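Minutes – Drinks Table Working Group
Posted 14 March 2021 by the minutes secretary
3 comments | 2 shares

Present: facilities, reception, events, purchasing, and the second floor. Apologies from the third floor, which has sent apologies to every meeting of this group so far.

1. Minutes of the last meeting

Accepted with one correction. The record said the group "welcomed" the new dispensers. Reception asked that this be changed to "noted." Changed.

2. Cost to date

Purchasing reported that the dispensers, trays and delivery came to $598 against an approved $375. The difference was put down to the drip trays, which were priced separately in the quote from Hukano. Events said the trays had been shown in every picture in the catalog and asked how a buyer was supposed to know they were extra. Purchasing said it was in the small print on the second page. The second floor asked whether anyone had read the second page before ordering. Purchasing said it had been read afterward.

The group agreed that the overspend will come out of the events budget. Events wished it recorded that they did not agree.

3. Whether people are using the table

Facilities presented a short summary saying that take-up was "strong." Asked what this was based on, facilities said the dark one needed refilling more often than expected. Reception pointed out that it is refilled whenever it looks low, by whoever is passing, and that no record is kept. It was also asked whether people are choosing the dispensers over bottled drinks or just having both. No answer was available.

The claim that the table will pay for itself by April was discussed at length. The sum assumes that bottle orders stop completely. They have not stopped. The claim is to be taken out of the summary until there is something behind it.

4. State of the table

The group looked at the dispensers, the trays and the taps. Facilities described the setup as tidy and easy to keep clean. Opinions differed on the second part.
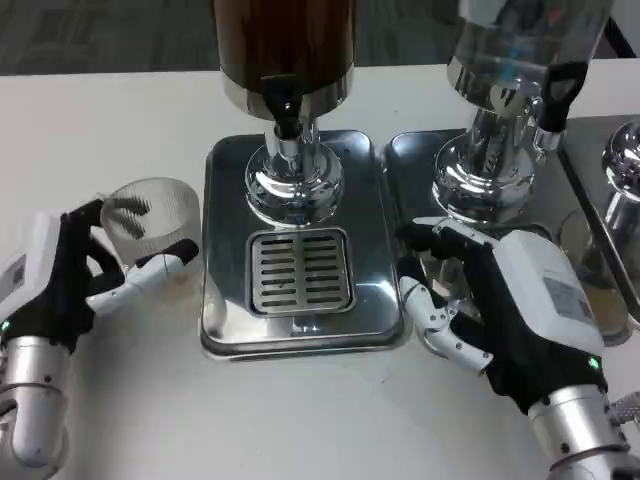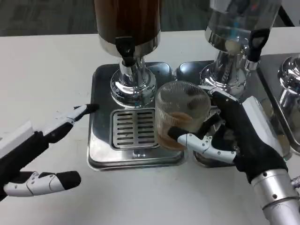 Both show the dispenser with the dark drink and the slotted grate under its tap.

5. Drips and cleaning

Reception said the grates collect specks that a quick wipe does not shift, and that a wipe is all they get. Facilities said the grates lift out and can be rinsed. Reception asked who has been lifting them out. Facilities said the instructions say they lift out.

The chrome was also raised. It looks good on delivery and then shows every fingerprint and water spot, and there is a lot of it – collars, pedestals, the lot. The second floor asked whether a plain finish had been offered. It had, at a lower price. The reason for choosing chrome is not in the minutes of any earlier meeting, and the group could not reconstruct it.

Facilities proposed a cleaning spray from Lutach that is said to leave a coating that resists marks. The group has heard this about sprays before. One bottle may be bought and tried on one pedestal only, with the others left as they are for comparison. If there is no difference that a person can see without being told which is which, no more will be bought.

Agreed: grates to be taken out and rinsed at the end of each day the table is in use. Reception will not be doing this alone.

6. Cups

Purchasing would like to move everything to the ribbed plastic cups, on the grounds that they stack and do not break. Events prefers glass. Purchasing's figures for breakages turned out to cover the whole kitchen and to include a teapot.

It was further claimed that people take smaller servings in a plastic cup. Nobody could say where this had come from. Struck from the paper.

There was more agreement about abandoned cups. People leave them on the table with a little still in the bottom, and it is then unclear whether they are coming back. Events suggested a sign. Reception said there is already a sign about the dishwasher and asked the group to consider how that has gone. No sign.

Agreed: glass and plastic both stay for now. Used cups go to the kitchen and not back on the table. Purchasing may bring this back with figures that are about cups.

7. Spacing and labels

The trays sit close together, and facilities said this saves room. The second floor said that two people cannot comfortably pour at once and that the table has plenty of white space going to waste. Facilities will move the dispensers 10 inches apart and see whether anyone complains.

Labels were requested for each dispenser. The second floor argued that a clear drink and a dark brown one can be told apart. Events replied that this tells you what color it is and nothing else, and that guests with allergies do ask. Agreed, handwritten, no laminating.

8. Service contract

Simanjuntak has offered a yearly service visit covering taps and seals. The offer does not say what happens if a tap fails between visits, or whether parts are included. Purchasing considered it good value. The group asked compared with what. Deferred until a second quote is in hand – a written one, with both pages read.

9. Any other business

The third floor has asked by email for a dispenser of its own. Declined until the third floor attends.

The next meeting will be in April, same room. Refilling to be first on the agenda, with a record of refills if one has been kept.

Recent items
Dritau coffee machine: response to complaints
Kitchen cupboard labels, second attempt
Minutes – Meeting Room Chairs
Bottle orders: what we spend and on what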